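Search this site
Search
Home Archive Notes Contact

Double-click faults and debounce time

Wednesday, August 23, 2023

A mouse that registers two clicks for one press usually has a worn primary switch. The contact inside is a thin sprung leaf, and as it ages it bounces for longer after each press. Firmware ignores any change that arrives within a fixed window, the debounce time. Once the bounce outlasts the window, the second edge gets through as a click.

I keep a small log of these faults. The current entry covers the office mice at Clegg, where the complaint was files opening when people only meant to select them. Before opening anything I rule out software. The double-click speed slider does not cause the fault, though a slow setting makes it more obvious. Try the mouse on a second computer, then swap the left and right buttons in settings. If the trouble moves to the other finger, the switch is at fault.

My test is dull. I press the button 90 times at an even pace with a logging script running, and write down the interval between each release and the next press. A person can't manage a gap much under 50 milliseconds on purpose, so anything far below that is bounce. The Dronis unit gave 4 false clicks in one run, all of them on release. Holding a drag was worse, and it dropped the file three times on the way across the desktop.

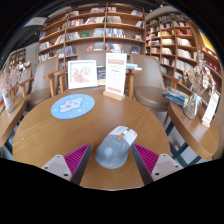
A reader going by Cenduvholm disagreed with my last post on this, saying that raising the debounce time in software only hides the wear, and that the added delay bothers anyone who plays games. I accept the second point. On the first, hiding the wear for another year is a fair result for a mouse used on spreadsheets.

Replacement is the proper repair if you can solder. Check the switch's height and pin spacing before ordering, and look under the feet for screws. Contact cleaner worked for me once and lasted until October. I wouldn't bother with it again.

The Sarkosholm utility lets you set the window per button. I started at its default and went up in small steps until a full run came back clean. The right button I left alone. Next entry will be scroll wheel encoders, once the parts arrive.

Recent posts
Reading a switch datasheet
Keyboard chatter after 3,000 hours
Cleaning sensor lenses
Which screwdrivers I kept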